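Search this site
Search for: Go
Popular searches: table helpers, weekend shifts, parking

Help wanted: somebody patient to set and clear our white table

Okay, so I need a person! I run the little table room at Cukomico, up the stairs over the old Trujillo building in Cluvport, and since December I've been doing all the laying out and putting away by myself (and my back would like a word).

The job is small but fiddly. You put things out on a white tabletop according to a card, you wait, you clear it, and then you do it again with the next card. Plates, bowls, fruit, a bottle or two. We have 435 cards so far and I keep writing more, sorry. A typical card might want a banana in a bowl, or a bottle laid down on a plate, or strawberries right out on the bare table with no dish at all. You'd get through 35 cards on a good afternoon, less if you're chatty like me, and that's fine too.

You don't need experience. I'd love it if you were tidy, didn't mind repeating yourself, and could tell me when one of my cards makes no sense (it happens!). Shifts run from 2 in the afternoon until six, and I can do two or three a week. Pay is monthly and comes to roughly 1,427 for the full set of shifts, less if you take fewer. Tea is free, the biscuits go fast.
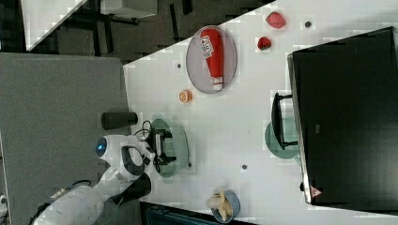
If a card says bowl, use a bowl, even when a plate is closer to hand. The light blue bowl and the see-through teal plates get called for all the time, so please learn where they live on the shelf and put them back there. Same goes for the oval plate, which I'm forever hunting for.

To apply, drop a note in the box downstairs or use the form on the Cukomico page. Tell me which afternoons you're free and whether stairs are okay, there are a lot of them.

Comments

plumtree_lane: Is this open to students? I'm free most afternoons.

Reply from the author: Yes, please apply!

stairs_again: Could two of us split the shifts?

Bristska_bus: Does the late bus still stop outside at six?

Recent listings
Counter help, Bristska bakery
Shelf sorter wanted, Cluvport
Cukomico: parking and directions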